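The tablecloth had been in the bottom drawer for so long that the folds had set. Horácio Peixoto ironed it twice on a towel on the kitchen counter and the creases still showed, so he gave up and put it on the table the way it was.

It was the last week of October and his daughter was coming at six. She had called from the road outside Brondside to say she had a box with her, that it wasn't a big box, and that he shouldn't cook. He had already cooked. There was a pot of beans on the back burner and a loaf from Barros, the bakery under the apartment, where they sold yesterday's bread for half price after four.

The table was round and had come from his sister's house. It was meant for four people. For most of the past year it had been his desk, and he had eaten standing up or in front of the television. Clearing it took him the whole afternoon. There were bills on it, and seed catalogs, and a radio he had opened in the spring and never closed. He put the screws in an egg cup and put the egg cup on top of the refrigerator.

His wife had bought the cloth in Gustska, on the one trip they took after she retired. She had wanted the plain one. The woman in the shop had brought out this one instead, with the flowers down the middle, and held it up to the window for them, and his wife had said fine, all right, that one. It cost 35 in whatever the money was there. He remembered the number because he had thought it was too much and had said so in the street.

They used it on birthdays. When Inês was small they played a game on it that his wife had made up, called Drundard. He didn't know where the name came from. You took one red block from the toy chest and set it on a plate in the middle of the table, and that was the king. Everybody else had a box, and in the box were the things you were willing to trade for the king. A button, a walnut, a promise to wash the dishes. You put in your offers and the person whose turn it was could say yes or no. If they said no three times they had to take whatever came next.

Inês had been very good at it. She had once gotten the king for a bus ticket that was already used.

He found the plate easily. It was white and a little smaller than the others, and it lived at the bottom of the stack. The block was harder. He looked through the drawer with the batteries and the string, and then the sewing tin, and finally the closet in the hall, where there was a shoebox of things he hadn't been able to throw out or look at. The block was at the bottom, under her reading glasses. He washed it at the sink with dish soap and dried it on his shirt.
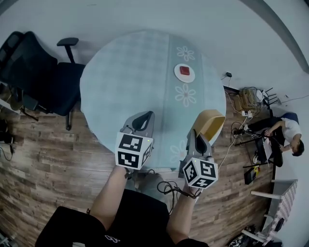 At ten to six he moved the plate a little to the left, and then back. He could hear the elevator from the kitchen. It stopped on other floors and went down again.

He thought about putting the block away. She was 35 herself now, with a job and a car and a bad knee, and she might think he was making something out of nothing. She might not remember it at all. Children forgot most things. He had asked her once about the trip to the lake, the one with the storm, and she had looked at him politely as if he were talking about some other family.

The beans needed salt. He was seeing to that when the buzzer went.

She came in with the box held against her hip and her coat half off. She kissed him and said it smelled good and that she had told him not to cook. Then she went past him into the other room to put the box down, and he stayed where he was with the spoon in his hand. He heard her stop walking.

It was quiet long enough for him to turn off the burner.

"Where did you find it?" she said.

"In the closet."

"I thought Mom threw it out. I thought she threw it out when I broke the lamp."

"No," he said. "She hid it from you."

He came to the door. Inês had set her box on the floor and was standing by the table with both hands on the back of a chair. She wasn't crying, but she looked as if she had been told to wait for something. He saw that she had her mother's way of standing, with the weight on one foot.

"What's in the box?" he said.

"Your mail. You never changed the address at the old place, Dad, they had 22 letters for you. And there's a sweater." She bent down and opened the flaps and moved things around. "And some tangerines. They gave me 12 for the price of ten."

"That isn't much of an offer."

She looked up at him. He kept his face still, the way you were supposed to.

"Tangerines and the sweater," she said.

"No."

"Tangerines, the sweater, and I wash up."

He took his time. He pulled out the other chair and sat down and smoothed the cloth with the side of his hand, where one of the creases was — it didn't do any good.

"No," he said.

She was already going through her coat pockets. She laid what she found on the table, a receipt and a pen and a parking ticket, and pushed the parking ticket toward him with one finger.

"That's three," she said. "You have to say yes to this one."

"That was two."

"Was it?"

He counted on his fingers, and she waited, and behind them the pot ticked on the stove as it cooled.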